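Minutes, allotment social and path meeting, March. I'm doing these because Anderson Frota did the last three lots and says his wrist has had enough. Sorry in advance, I write the way I talk.

We started at ten past seven in the back bit of the Hollenstein café, which was noisy until they turned the coffee grinder off. Apologies from the two plots by the gate, who had a christening to get to.

**Last time's minutes**

Agreed, apart from the line saying I had "volunteered" to clear the ditch. I said I'd look at the ditch. I have now looked at it. It is full of bramble and what might be a pram, and I'd like that put down as my report, finished and done with.

**The path**

This took up most of the evening, as I knew it would. The stretch between the water tank and the top sheds is a bog again, and we went round and round on whether to do it in bark or gravel. Bark is cheap and kind on the knees but it'll be soup by next winter. Gravel lasts, but it gets into the beds and you can't push a pram over it (see ditch). Anderson had rung Bernudon for a price on gravel and they want to come and see the slope before they say anything, so we can't settle it yet.

I'll own up that I went in wanting bark and came out wanting gravel. Final show of hands was 11 for gravel and two for bark, and the two for bark asked me to write down that they still think we're wrong. There you are, written down.

ACTION: Anderson to meet Bernudon on site and ask about edging boards while they're there.

**Water**

The tank tap drips. Everybody knows the tap drips! I've got a spare washer somewhere and I'll have a go at it before the water goes back on. If it's still dripping after that we'll need a proper plumber.

There was a long chat about hoses. The rule stays as it is - cans only on the lower plots, hoses on the upper ones until noon. A few people thought this was unfair on the lower plots and I do see their point, but the pressure down there is so poor that a hose wouldn't do you much good anyway. We'll talk about it again once we've had a dry month.

ACTION: me, washer.

**Seed order**

The Claltosa order has gone in, 56 packets altogether. When they come they'll be in the big shed in a biscuit tin with the names on. Please take only your own. Last year somebody went home with my climbing beans and I had to grow a sort of lettuce I don't even like.

Nandden, the short carrot, is out of stock, so anyone who put down for it will get their money back unless they'd like to swap for beetroot. Tell me by the end of the month.

**Spring open afternoon**

We're doing it again, same idea as last year, with plants for sale along the fence and tea by the big shed. I said I'd bring the urn and Anderson is making the ginger cake, which got the only round of applause of the night. We also want to get away from throwaway cups, and the green ones were passed without a vote.
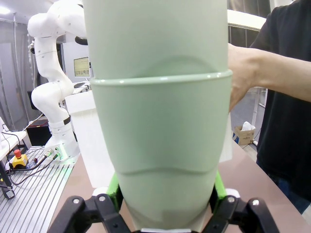

*Green cups for the tea table, stacked.*

Washing up will be done in bowls behind the shed, so we need people with sleeves they can roll. Children's sunflower pots will be next to the tea, where we can keep half an eye on them. If it rains we'll squash into the shed and hope for the best.

ACTION: everyone to pot up something for the plant stall, and please put a label in it.

**Any other business**

The bonfire. Not until the wind's off the houses, please, and not with painted wood on it.

Somebody asked if we could have a hedgehog box. Yes, lovely, if somebody will build it. It was left there.

The padlock code is changing. I won't put the new one in here, so ask me or Anderson when you see us.

We finished at ten to nine. Next meeting same place, once Bernudon have given us a price.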